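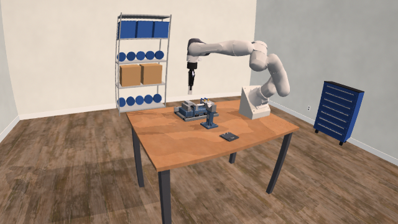
FOR IMMEDIATE RELEASE

Follton to Open Furniture Repair and Reuse Center in Vudgate in April

VUDGATE, 2023-12-01 — Follton, the regional furniture reuse nonprofit, will open a repair and resale center in the former Dreßler carpet warehouse in Vudgate this coming April. The center will take in used tables, chairs, dressers and bed frames from households and offices, repair what can be repaired, and sell the finished pieces to the public at set prices.

The Vudgate site will be the organization's second. Its first, in Sarivow, handled 1,766 pieces of furniture over the past fiscal year. Most of those came from people who were moving or clearing out a relative's home.

"We were turning away pickups from the Vudgate side of the county every week," said Subira Okoth, executive director of Follton. "The truck could get there, but we had no place to put what it brought back. We looked at several buildings and this one had a loading dock, a dry floor and a landlord who was willing to sign for more than a year."

The lease covers the ground floor and a mezzanine that will be used for storing parts. The ground floor will be split between a workshop and a sales area, with a wall between them to keep sanding dust away from customers. Work on the wall and a new ventilation system is already under way. The loading dock will stay where it is, at the back of the building, and drop-offs will be handled there.

Follton will hire six full-time employees for the new center: four repair technicians, a driver and a sales floor manager. Applications for the technician jobs will open first. Previous furniture work is helpful but is not required, and new hires will train in Sarivow before the Vudgate site opens.
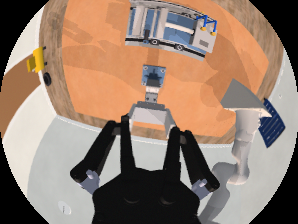

Repairs at the center will focus on the problems that most often send furniture to the landfill. Wobbly joints will be taken apart, cleaned and reglued. Split chair rails will be replaced with matching stock where possible. Tabletops with water rings or shallow scratches will be sanded and given a new finish, and drawers that stick will get new runners.

Some items will not be accepted. These include mattresses, cribs, recliners with electric parts, and anything with signs of bed bugs or heavy mold. Upholstered pieces will be looked at one by one, and staff may decline them at the door. A full list will be posted at the dock and given out by phone.

Rawan Geagea, who manages the Sarivow workshop and will oversee both locations, said the hardest part of the job is deciding which pieces are worth the hours.

"A solid kitchen table with a loose leg is an easy yes," Geagea said. "A bookcase that got soaked in a basement usually isn't. We try to tell people that before they load it into the car, so please call first or send us a picture."

The center will also run an evening class in basic furniture repair. Each session will cost $30, with tools and glue included, and people may bring one small item to work on. Chairs, stools and end tables are fine. Larger pieces will not fit on the benches. The class schedule will be released once the workshop has passed its final inspection.

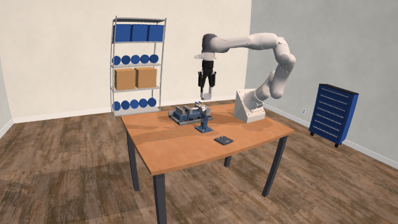

Images courtesy of Follton

A survey of past donors and customers, carried out by Follton in the fall, drew 331 responses. Pickup service was the most common request, followed by longer opening hours. The Vudgate center will offer both. Pickups will be free within the town limits and charged by distance outside them, and the sales area will stay open into the early evening.

Prices will be marked on each piece and will not be negotiated. Households referred by a local housing agency will be able to choose basic items at no cost, as they can now in Sarivow — a bed frame, a table and chairs, and a dresser, depending on what is in stock.

Donations for the Vudgate site are not being accepted yet. Until it opens, donors should continue to use the Sarivow location, which will keep its present hours throughout the winter.

About Follton

Follton is a nonprofit organization that collects, repairs and resells used furniture. Proceeds from sales pay for staff, materials and the free furniture program.

Media contact:
Subira Okoth, Executive Director
Follton, Sarivow office

###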